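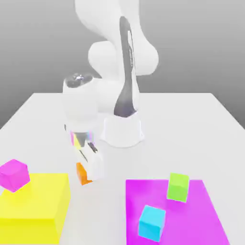
My sim so far. Arm has the orange cube, yellow pad on the left, magenta pad on the right.

Budgeting for a small sorting arm: what am I going to forget?

Posted by Bernadette Pruitt in Small Shop Automation

Hi all, first time posting, long time reading! I run the packing side of a small craft supply business and we sort a lot of little stuff into kits. Wooden shapes, foam blocks, beads in tubs, that kind of thing. It's dull work and my two kit packers would much rather be doing almost anything else (they've told me so, many times). I've been given the OK to put together a plan for one tabletop arm, with a decision in October.

I've been mocking it up in simulation in the evenings, picking up colored cubes and moving them between two pads. The real parts won't be perfect cubes but I wanted to start with something simple and see if I could get the thing to behave before I spent a dime. I'm pretty pleased with it! I can see myself getting lost in this for weeks, though, and what I need is a budget I can hand over without it blowing up later.

So far I have two quotes. Traslow will sell me the arm with a gripper and a support plan. Eteck is cheaper for the arm, but the gripper is a separate line and so is pretty much everything else, including a mounting plate at 476 dollars, which made me laugh out loud at my desk. It's a plate! Is that normal?

Things I've already got on my list: arm, gripper, table, camera, some kind of guard or fence, and a computer. What's missing? And how much should I trust what I see in the sim when I'm deciding what to buy? We do 500 kits in a busy week and I'd be happy if the arm could take even the easy ones off our hands.

Oh, and I have one bench I was hoping to use. It's old and it has a bit of a wobble when you lean on it. Tell me gently.

3 replies

Manikandan Thampi

Don't use the bench. Sorry, that was as gentle as I can do it. An arm throws its weight around every time it starts and stops, and if the table moves then your pick positions move with it. You'll spend days chasing an error that's really just a loose leg. Put a proper heavy table in the budget, and get it in the room and leveled before the arm shows up.

The plate price doesn't shock me. You're paying for flatness and for holes in the right place. That said, send the bolt pattern to a local machine shop and ask what they'd charge. I did that for our second arm and we saved enough to buy spare finger pads, which we went through faster than I'd planned.

Here's what I'd add to your list:

Spare fingers and pads for the gripper
An emergency stop you can reach from where you really stand, plus the wiring for it
Lights. Your sim has nice soft light everywhere and your shop doesn't. We had a window that ruined our mornings until we put up a blind and two cheap panels
Fixtures or trays so the parts land in the same spot every time
A risk assessment by somebody who does them for a living
Training time for whoever will look after it, and that means paid hours
Freight, which Eteck left off my quote until I asked
A chunk of money you don't assign to anything

On that last one, I'd go for 24 percent of the hardware cost on a first project. Your boss will try to cut it. Let them cut something else.

As for the sim, I love that you did it first. Use it for reach and layout. Can the arm get to the far corner of both pads without folding up on itself? Does the gripper bump the cube next to the one it's going for? Those answers carry over pretty well. Speed doesn't carry over nearly as well, and grip is the one I'd trust least. A cube in a simulator is the same size every time and has whatever friction you typed in. Foam blocks squish and beads roll. Before you sign anything, box up a pile of your ugliest parts and mail them to both sellers and ask for video of the arm picking them. Ask to see the misses too.

One more question for you: what feeds the parts to the arm? If a person has to lay them out one by one then you've moved the boring job a few feet to the left. A feeder can cost as much as the arm does, so find that out early.

Ruairí Geraghty

just rent one. we rented for 9 weeks and sent it back, best money we spent. also check what power outlet it needs

Jinlong Song

I agree with most of what Manikandan wrote, but I'd push back a bit on the fixtures. If you've got a camera in the budget, then find out whether it's there to locate parts or just to check them. If it's locating them, you may get away with a plain flat surface and a good lighting setup, and you can skip half the trays. If it's only checking, then yes, you need trays for everything. Paying for both is how our first budget got away from us. I had a very smart camera looking at parts that couldn't have been anywhere else.

I'd also look hard at the support plan from Traslow. Get them to spell out whether it covers phone help only or a person coming out, and how long the wait is. We went with the bare bones option and then lost most of a week to a cable. A cable! The part itself was nothing. Waiting for it was the expensive bit, with everybody back to hand packing and asking me when the robot was coming back.

On the software side, ask both of them if there's a yearly fee to keep the programming package running, and whether you can export your work. Also ask whether the simulator model you're using matches the exact arm and gripper in the quote. Mine didn't. Same family, shorter forearm, and the farthest bin turned out to be just past where it could reach. I moved the bin, so no harm done, but with a bolted-down layout I'd have been sunk.

When you write it up, I'd split the costs into what you pay once and what you pay every year. My manager was fine with the big number. The yearly one was what she wanted to argue about, and I was glad I had it on its own page.

Bernadette Pruitt (original poster)

Oh wow, thank you, this is so much better than what I had! Okay, the bench is out. I hadn't thought about a feeder at all, and now I feel a little silly, because of course somebody would have to lay everything out. I've asked Eteck about freight and they said they'd "get back to me," so we'll see.

Ruairí, who did you rent from? I'd be very interested in that if they have anything this size. I'm boxing up foam blocks to mail out this afternoon, and I'm throwing in the awful star-shaped ones.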